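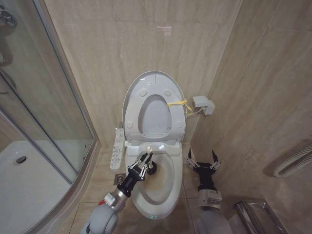

4. What happens to a pair of trousers once the hem has been altered

4.1 Setting and respondents

We turn now to the part of the study that we enjoyed most, and which took us far longer than we had planned. Section 3 dealt with the moment of purchase: how shoppers at the Serbridge and Stodton branches of Ismail decided between lengths, and how often they chose a pair that was too long in the knowledge that it would have to be taken up. The present section follows those same trousers home. We wanted to know whether a pair that had been altered for its wearer was worn more often, and kept for longer, than a pair bought in a length that was already near enough.

The questionnaire went out in February to everyone who had agreed at the till to be contacted, and 519 people sent it back with every page filled in. We are very grateful to them, because it was not a short questionnaire, and a good many people wrote in the margins and on the back as well (one enclosed a swatch of lining, which we have kept). A further 30 people in Druvville, where Ismail has a shop but offers no alterations, answered the same questions and serve as our comparison group. It is a small group, and we ask the reader to bear that in mind throughout.

All respondents had bought at least one pair of full-length trousers in wool, cotton twill or velvet. Jeans were left out. This was a hard decision, and we went back and forth on it, but the shops sell denim with a finished hem that many customers prefer to keep as it is, and putting the two together would have muddied the picture a good deal.

4.2 Wear in the first season

Respondents were asked to say how often they had worn the trousers since bringing them home, choosing from "most weeks", "now and then", "once or twice" and "not yet". Those whose trousers had been altered in the shop before collection were the most likely to choose "most weeks", and this held for wool and twill alike. Velvet behaved differently. People seem to buy velvet trousers with a particular evening in mind, and whether the hem was right or wrong, the trousers went back on the hanger afterwards and waited for the next invitation.

The group we had not properly thought about beforehand was those who took their trousers home with every intention of having them altered and then did not. We had treated this as a short stage that people pass through on the way to one of the other groups. For many of our respondents it was nothing of the kind. The trousers were still folded in the bag, or over the back of a chair, or pinned at the ankle and hanging on the bedroom door, and had been so for the whole of the season. Several people said they felt a little guilty each time they walked past them, and more than one thanked us for the reminder.

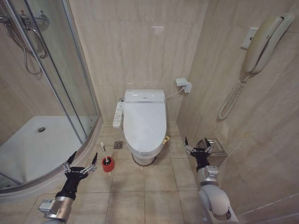
One respondent from Stodton wrote that the pins had been in so long she had stopped seeing them, and that she had in the end bought a second pair, the same colour, simply to have something to wear to work. She added that she would have paid double for the shop to keep hold of the first pair until they were done. Her remark sums up rather well what we heard from others in this group: the cost of the alteration was seldom mentioned as the obstacle, and the second trip into town nearly always was.

4.3 Shoes, and the question of the "right" length

A difficulty with asking people whether their trousers are the right length is that the answer depends so much on what they have on their feet. A hem that just touches the top of a heeled boot will drag on the pavement behind a flat pump. The staff at Serbridge pin every hem with the customer's own shoes on and keep a basket of spare pairs by the fitting room for those who have come in trainers, while at Stodton the custom is to ask which shoes will be worn and then to pin by eye. We had expected Serbridge to come out well ahead, and were a little surprised to find that customers at the two branches were equally pleased with the length at the time of collection.

A difference did appear later on. Serbridge customers were more inclined to say that they wore the trousers with one pair of shoes and no other, and some of them described this as a nuisance. Stodton customers, whose hems had been set by guesswork to a sort of middling height, moved more freely between heels and flats. We would not wish to make too much of this, as the two branches also differ in the age of their customers and in the cut of the trousers they sell most of (Serbridge does a brisk trade in wide legs, where a small error in the hem is very easily seen). It does suggest, though, that a precise fit and a useful one may pull in slightly different directions, and we think it would repay a closer look than we were able to give it.

4.4 Re-measuring the hems

To check the answers against the clothes themselves, we invited a number of respondents to bring their trousers back in and measured the inside leg of 40 pairs, each laid flat on a table and smoothed by hand without pulling. The wool pairs had hardly changed from the length recorded on the alteration ticket. Twill was another matter, and of the pairs we measured there were 10 that had come up noticeably shorter after washing, every one of them cotton twill with no stretch in the cloth. Their owners had in most cases noticed something was amiss but had put it down to the way they were standing, or to a change in waist size. 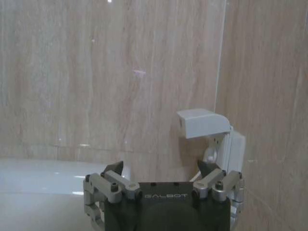 Figure 4. White wall-mounted fixture near an inside corner, with the gripper in front.

We raised the matter of shrinkage with both branches, and were told that twill is not washed before it is hemmed, as customers are usually keen to collect within the week. A generous turn-up, left inside the hem and caught down lightly, would allow the length to be let out again later on, and Stodton has long done this for school trousers as a matter of course. Whether grown-up customers would put up with the slightly heavier edge it gives to a fine twill is something we were not able to ask them, the questionnaire having already gone out by then. The measurements for each pair are set out by cloth and by branch in the appendix, together with the wording of the alteration ticket.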